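1/ J'ai passé une partie de l'hiver à chercher un salon de jardin. Une table, un banc, de quoi asseoir six personnes dehors sans les punir. Je vous livre mes notes, en vrac, parce que le vocabulaire des vendeurs mérite qu'on s'y arrête.

2/ Premier mot : « intemporel ». Chez Flutden, la collection intemporelle de l'année dernière a disparu du catalogue en octobre. Remplacée par une autre collection intemporelle, avec des pieds plus fins et un prix plus gras.

3/ Deuxième mot : « massif ». Un plateau en bois massif peut très bien reposer sur un piètement qui ne l'est pas du tout. Lisez la phrase jusqu'au bout. « Table en acacia massif » en titre, puis, quatre paragraphes plus bas, « structure en acier thermolaqué ». Rien d'illégal, rien de franc non plus.

4/ Et « acacia », déjà, ça recouvre beaucoup de choses. J'ai demandé à Vestik de quelle espèce il s'agissait et de quel pays elle venait. Réponse : « une essence exotique soigneusement sélectionnée ». Par qui, sur quel critère, mystère. J'ai reposé la question, on m'a renvoyé la même phrase avec mon prénom devant.

5/ La table Soma, celle que tout le monde partage en ce moment : 800 euros. Le modèle Kawaguchi, mêmes dimensions à deux doigts près : 4000. J'ai voulu comprendre ce qui se passait entre les deux. J'y ai mis plusieurs soirées et pas mal de thé.
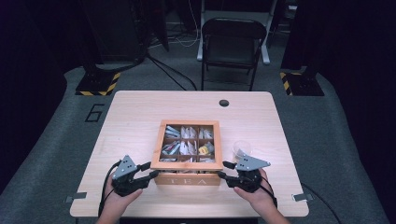
6/ Sur le papier, la Kawaguchi a des assemblages à tenon et mortaise, chevillés. La Soma a des vis et des inserts. D'accord, c'est une vraie différence, je la prends au sérieux. De là à multiplier le prix par cinq, j'attends encore qu'on me montre le devis.

7/ J'ai posé la question en magasin. Le vendeur (très aimable) m'a parlé de « l'âme de l'objet ». J'ai demandé le taux d'humidité du bois à la livraison. Il est allé chercher quelqu'un. Ce quelqu'un m'a reparlé de l'âme.

8/ Merle Nepia, qui restaure des meubles et que j'embête régulièrement, m'a donné un conseil plus utile : regarder SOUS la table. Les dessous ne sont pas faits pour les photos. Si le plateau est vissé serré sur la ceinture, sans aucun jeu, le bois ne pourra pas travailler et ça finira par fendre.

9/ J'ai donc passé un après-midi à quatre pattes dans des showrooms. Verdict sur la Soma : trous oblongs, le plateau peut bouger. Correct. Verdict sur une table Vestik plus chère : vissée à mort. Voilà pour le rapport entre le prix et le soin.

10/ Parlons de l'huile. « Livrée huilée, prête à l'emploi. » Passez la main sur un modèle d'exposition et regardez vos doigts, puis demandez combien de couches, et de quelle huile. On m'a répondu « une huile naturelle ». Le pétrole aussi est naturel, si on veut jouer à ça.

11/ Pour le teck, on me répète qu'il faut absolument acheter le kit d'entretien de la marque. Absolument ? Un teck laissé dehors devient gris. C'est une couleur. Si elle vous plaît, un nettoyage doux au printemps suffit et vous gardez vos sous.

12/ Ce qui abîme plus sûrement un banc en bois que l'absence d'huile : le nettoyeur haute pression. Et la housse en plastique fermée jusqu'au sol, sans aération, vendue au rayon d'à côté par les mêmes. 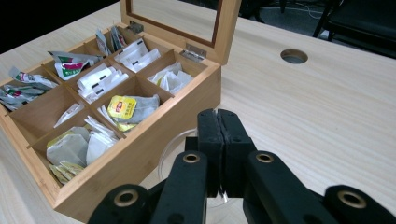

*Pause thé, le couvercle de la boîte est levé.*

13/ Je continue. La garantie. Flutden annonce une garantie longue « contre les défauts de structure ». J'ai ouvert les conditions. Sont exclus : les fentes, les gauchissements, les variations de teinte, la rouille, les chocs, et tout ce qui vient d'une « exposition prolongée aux intempéries ». Pour un meuble de jardin.

14/ J'ai écrit au service client pour savoir à partir de quand une exposition devient prolongée. On m'a proposé un bon de réduction sur les coussins.

15/ Les coussins, justement. « Déperlants » ne veut pas dire « imperméables ». Ça veut dire que l'eau perle un moment, puis entre par les coutures. Si la housse n'a pas de fermeture éclair pour sortir la mousse, passez votre chemin, le reste est de la littérature.

16/ Sur les dimensions : « six places » est une opinion. Comptez soixante centimètres par personne, mesurez ENTRE les pieds et non d'un bord à l'autre du plateau. Deux des tables que j'ai mesurées perdaient une place par côté à cause de pieds rentrants très élégants.

17/ Pareil pour les bancs « 2 places » : prenez un mètre et faites asseoir deux adultes en manteau. Sem Leemans, qui ne se plaint jamais de rien, a tenu le temps de l'essai avec un accoudoir dans les côtes et m'a dit que c'était « convivial ».

18/ Et la hauteur d'assise. Personne ne la regarde, elle est rarement en haut de la fiche. Avec une assise très basse et une table de hauteur normale, vous mangez comme un enfant qu'on a oublié de rehausser. J'en ai vu vendues ensemble, en lot, « pensées pour s'accorder ».

19/ On me demande déjà pour les labels. Un logo sur la fiche ne m'apprend pas grand-chose. Je demande le numéro de certificat et je vérifie à qui il appartient. Une des marques m'a envoyé celui de son fournisseur de cartons d'emballage. Sans rire, les cartons sont très bien.

20/ Les avis clients : je trie par date et je cherche ceux écrits après un hiver. Il y en a peu. La plupart sont rédigés le jour de la livraison -- « superbe, conforme à la photo, livreur sympa » -- ce qui renseigne surtout sur le livreur.

21/ Mon choix, puisqu'on va me le demander aussi : rien de neuf pour la table. J'en ai trouvé une d'occasion, en teck, grise, un peu bancale, avec de vrais tenons. Un pied à reprendre. Merle dit que ça se fait en une matinée, je compte donc deux week-ends.

22/ Pour le banc, j'hésite encore. Le Soma est honnête pour son prix, à condition de remplacer la visserie par de l'inox. Lies Van Beek jure que le sien n'a pas bougé. Le sien est sous un auvent, Lies.

23/ Ajout, suite aux réponses : non, je n'ai pas testé la résine tressée. Oui, je sais qu'elle est « garantie anti-UV ». J'ai demandé à deux marques selon quelle norme et sur combien d'heures d'exposition. J'attends. Si quelqu'un a un fauteuil qui a passé plusieurs étés en plein sud, je veux des photos des pliures, pas du dossier.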